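Clulerwood Annex, Fire and Exit Checklist
Sep 16, 2025. Inspected by Živko Trajkovski

Exit doors, north and south: OK. South door sticks, plane the edge.
Extinguishers: one overdue, last tagged in June. Swap it.
Exit signs: OK on battery.
Room load: limit 50, sign posted.
Electrical panel: boxes stacked in front again. Moved during the visit, but Zavska needs to find another shelf for them.
First aid kit: low on gauze and tape.
Stair rail: loose at the second bracket. Work order 1708 is open.
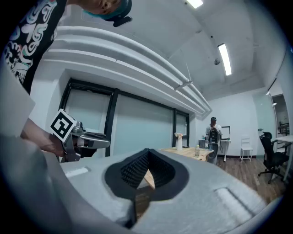

Recheck the rail and the extinguisher before sign-off.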